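3.2 Drying and surface condition

Households in the Rindmont sample were asked where washed pieces were left to dry. Of the 58 kitchens visited, 32 used an open rack or a mesh surface, and the rest used a towel or put things away at once. Pale glazed pieces were the hardest to judge by eye. Glare from a window or lamp can hide a dull film on one side of a curved body – and shading on the other side can look like one. We therefore checked each piece from more than one side before giving it a score, following the method set out by Pavlović for the Arnbridge survey.
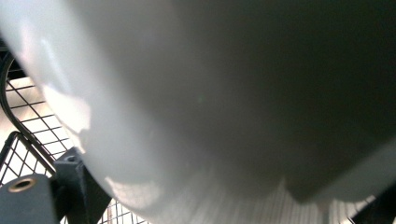 Figure 7. Pale, glossy rounded object seen close up, with dark wire mesh behind it. Note the bright reflection on the left flank and the uneven lower edge.

Irregular edges were scored apart from the main body. Shallow bumps and hollows may hold water longer than a smooth wall, and wiping them takes more care. Two raters worked alone and compared scores afterward. They disagreed on 3 pieces, all of them light in color, and these were left out of the totals. Small specks were noted but did not count toward the film score unless they could be wiped off with a dry cloth.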